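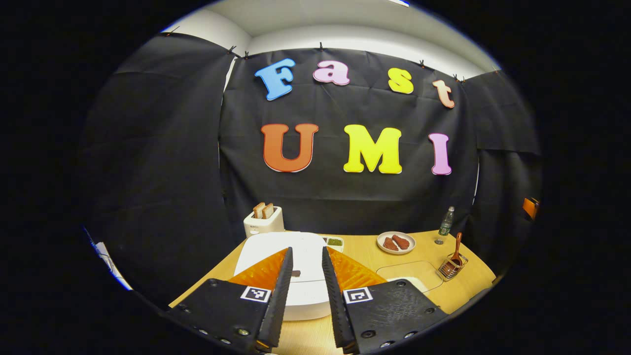
Las galletas de jengibre y limón de Orketti

3 de febrero, por Muthoni Rashidi

Llevaba semanas viendo las galletas de Orketti en la tienda de abajo y siempre acababa comprando las de chocolate, que ya me sé de memoria. Pero la otra tarde solo quedaba un paquete de las de jengibre y limón, medio escondido detrás de las tostadas, y me dio pena dejarlo allí (así de fácil soy, qué le voy a hacer). Además, Sobia Virk me había hablado maravillas de ellas, y Sobia es muy exigente con las galletas.

El paquete trae 10 unidades, que para dos personas con té es una cantidad razonable y para una sola con una serie por delante, una tentación. Al abrirlo, lo primero que llega es el limón, pero limón de verdad, como cuando rallas la piel y se te queda en los dedos. El jengibre tarda un poco más. Mordí la primera pensando que se habían olvidado de ponerlo y, a los tres segundos, ahí estaba, calentito en el fondo de la garganta. ¡Qué gusto!

De textura son más bien duras, de las que crujen y dejan migas por todo el jersey. A mí me encantan así, aunque Kimutai Makori, que estaba en casa y se comió cuatro sin pestañear, dice que las prefiere blanditas y que estas piden café. Hicimos la prueba y le doy la razón a medias: con café se pierde el limón, con té negro están perfectas y con leche fría se quedan un poco tristes.

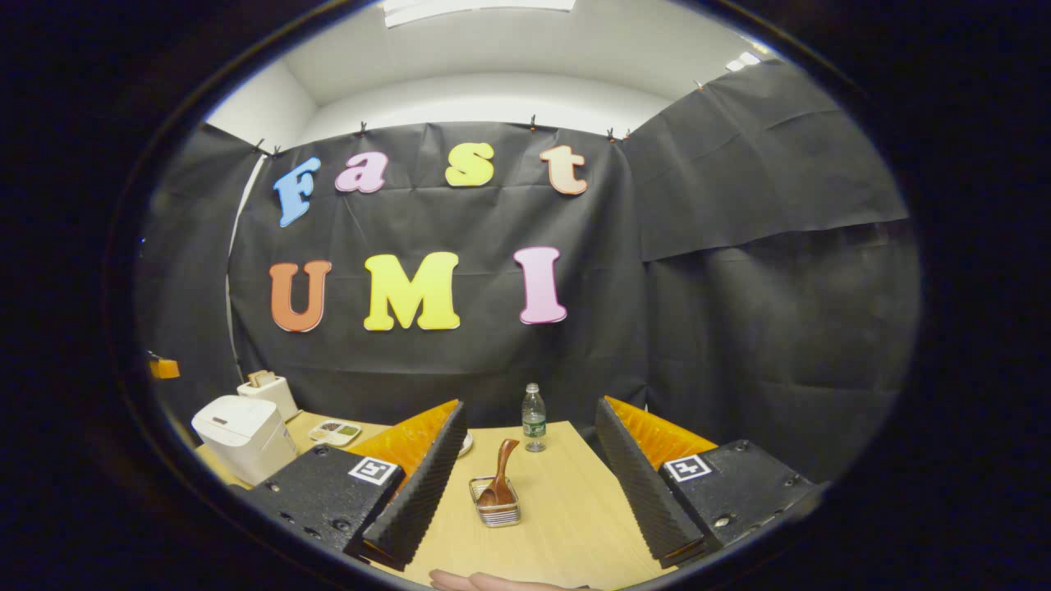
En cuanto al dulzor, se me van un pelín de la mano. Las dos primeras entran solas, pero a la tercera ya noté el azúcar de la cobertura, esa capa fina y crujiente que llevan por arriba. Le quitaría la mitad y subiría un poco el jengibre, que para eso sale con letras tan grandes en el paquete.

Las comparé con las de Stolano, que tenía abiertas desde no sé cuándo en una lata. No es una comparación muy justa, lo reconozco, pero incluso recién compradas aquellas me parecían más planas, con un limón que recuerda a caramelo. Las de Orketti ganan con holgura. Las de miel que probé en agosto siguen siendo mis favoritas, eso sí, y no he vuelto a encontrarlas en ningún sitio. Si alguien las ve, ¡que me avise en los comentarios, por favor!

Les pongo un ocho. Volveré a comprarlas, seguramente dos paquetes, uno para mí y otro para esconderlo de Kimutai. La próxima reseña será de las barritas de sésamo de Mollel, que ya están en el armario esperando turno.

Última actualización: 3 de febrero

Este blog utiliza cookies para mejorar tu visita. Si sigues leyendo, entendemos que las aceptas.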